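Club motor sport: licences and entries

Question
Our club, Brermont Motor Club, intends to enter a second car in the Bukdale Hillclimb Championship from the third round onwards. The first car was entered at the start of the season under number 18. May the second car score towards the team award, or must both cars have been registered before round one? The supplementary regulations do not appear to address the point.

Answer 1
Both cars have to be registered before the first round. This was the rule when our club last competed.

Answer 2
The previous answer describes the position before the regulations were revised. A team may now add a car at any time before round 4, provided that the registration form reaches the championship office by noon on the day before practice. Points are counted from the round in which the car first starts and are not backdated.

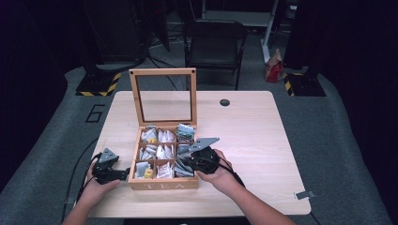
The added car must be in the same capacity class as the first, or in the class directly above it. Where a car has previously been entered by another team, as happened with the Luvlow entry last season, a signed release is also required. Scrutineering is carried out separately for each car - a pass for the first does not extend to the second.

Entrants should note that the minimum weight in the upper class is 1043 kg including the driver. Cars are weighed at Chambi before the first timed run.

Answer 3
I agree with Answer 2. Please also check that the entrant's licence is in the name of the club. Ours was in a member's name and the team points were withheld until August. The fee for a second car was lower, but I do not have the current figure.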